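Flarkovard – blocks, board and tray: notes for the tabletop set

Version 2, last edited April 7, 2020
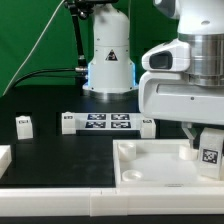

Flarkovard is a small collection of recordings and notes on tidying a work table. The items are few and simple: white blocks with small labels, a flat board with printed markers, and a shallow tray with raised edges. This file explains how the items are named, how the table is prepared, and what you should know before you use the notes.

Contents

The collection has 118 sessions. Each session has its own folder with the recording, a text note and a table of item names. The sessions are divided into 6 groups, according to the order in which the blocks are set out at the start. Of all sessions, 21 were made in March with an older version of the naming, and they are kept in the folder "old_names". Please do not mix them with the others before you convert the names.

Items

block – an upright white block with a small dark label. In the notes, a block is called by its place at the start of the session, for example "block_left" or "block_right". The name does not change when the block is moved.

board – the flat white board with four square black-and-white markers, two in each row. The board lies toward the back of the table. It is always written as one item, and the markers have no names of their own.

tray – the shallow white tray. It stands at the right side, in the foreground. The word "tray" means the inside and the raised edges together.

table – the black tabletop. Its finish is slightly mottled, and we did not try to make it more even. If you work with brightness values, please test your threshold on several sessions first.

Preparing the table

The board is laid down first, then the blocks. Two blocks stand beside the board, one at each end. Other blocks may stand farther to the left. The tray comes last. We do not measure the distance between the items with a ruler, so small differences from session to session are normal.

The green backdrop stays in its place for all groups. White items are easy to separate from it, but be careful where white things overlap each other – the outline is then not always clear.

How the notes are written

Every note uses short sentences in the present tense: "block_left is in the tray", "block_right is beside the board". A block is "in the tray" only if its whole base is inside the raised edges. If it leans on an edge, the note says "on the edge". When the writer could not decide, the note says "unclear", and we left these words as they are.

Known problems

- In some notes of the Disness group, left and right are exchanged. The corrected tables are in the same folder and end with "_fixed".
- The labels on the blocks are small. Please do not count on reading them in every recording.
- A block near the left side can be only partly visible. It still has a full line in the table of names.

Use and contact

The collection may be used for teaching and research. If you publish something with it, please cite it as "Kovács, Flarkovard tabletop set, Katville". Corrections to the notes are welcome – please send the session folder name and the line you would like to change.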